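Cleaning a Gray Storage Bin

Big open bins pick up grit and marks on the inside walls, and most of it comes off with dish soap. Set aside 40 minutes, plus drying time.

You need:
Dish soap
Warm water
Two soft cloths
A soft brush
Baking soda

1. Take everything out and tip the loose dirt into the trash. Go over the corners with the brush while they are still dry.

2. Mix a squirt of dish soap into a bucket of warm water. Wipe the walls from the top down, then do the floor. On a bin with sloping walls the dirty water runs to the bottom edge, so wring the cloth out often.

3. For scuffs, make a paste of baking soda and a little water. Spread it on, leave it for 15 minutes, and rub in small circles with a damp cloth. Try it first on the outside of the bin. Hard scrubbing leaves a shiny patch on a matte wall.

4. Run a fingernail across any pale line that is left. If the nail catches, it is a scratch and the paste will not take it out. Leave it alone unless the edge is sharp.

5. Rinse twice and wipe dry. Turn the bin upside down on a towel overnight before you fill it again.

Bins in daily use get this every 6 weeks at our place. The rest wait until June.

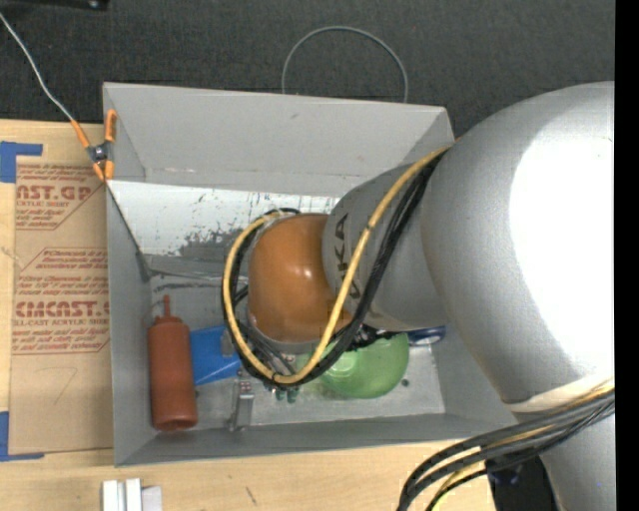
Words: Stunov Workshop Pages | Filed under: Bins and Boxes

A few small scuffs on the far wall, with a scratched whitish line near its lower edge. Start with step 3 for the scuffs and use the fingernail test on the line.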